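Kitchen Swap Shelf Finds a Bigger Home on Kereck Street

By Pauline Furnival
June 27, 2024
2 min read

If you've been squeezing past the swap shelf in the back hall of the Tillum Library (and bumping your hip on it, like I have), good news! As of this week it has moved into the old card shop on Kereck Street, and there's finally room to turn around in there.

For anyone new in town, the idea is simple. You bring in kitchen things you don't use, you take home kitchen things you will. No money changes hands and you don't have to bring something to take something. I got my good colander there and I've given up at least two fondue sets, one of which I'm pretty sure I had picked up from the shelf in the first place.

The new space has 155 feet of shelving, which sounds like plenty until you see how fast people fill it. By lunchtime on opening day the baking section was already two rows deep, and I had to talk myself out of a third bundt pan.

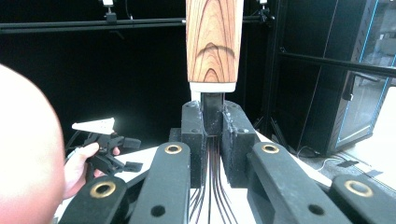

What it cost

The move came to $2,990, mostly paint, shelf brackets and a new lock for the front door. Over 100 households chipped in, and the Urum Bakery covered the rest by giving up a morning's worth of cinnamon roll sales. I did my part and ate three.

Rent is covered through October. After that the town has to decide whether to renew, and I'd bet on yes, but go use the place so they can see it's being used.

What they want and what they don't

Whisks, measuring cups, mixing bowls and mugs are always welcome, and so are the things you hang them on. I've been after a mug tree for ages, a plain white one with lots of hooks, and people keep telling me to just buy one. Where's the fun in that?
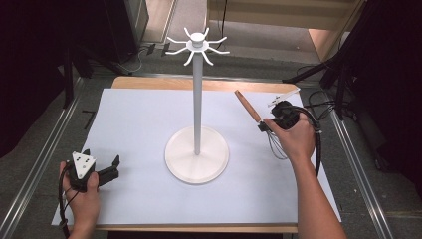 Please do wash things before you bring them over, and tape the lids to the pots so they don't wander off from each other. Knives go to the front desk, wrapped in newspaper. They can't take anything electric for now, so hang on to that waffle iron a little longer, and nonstick pans with the coating coming off should go in the trash. Glass jars are fine up to 13 per visit (yes, there was a jar incident, and yes, it was my cousin).

Small utensils have been going the fastest. If you have doubles in the drawer, and I know you do, this is the week to clear them out!

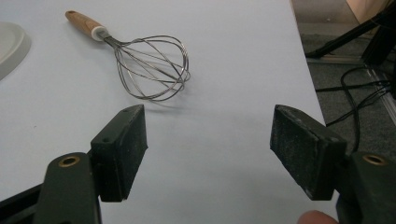 A balloon whisk with a wooden handle.

The shop is open from ten to four, and there's parking behind the building off Vallejo Avenue. Come in by the side door if you're carrying something heavy, as the front step is steeper than it looks.

Recent items
Vallejo Avenue repaving pushed back again
Library back hall to become a reading nook
Strawberry stand hours for the summer
Lost and found: one very nice umbrella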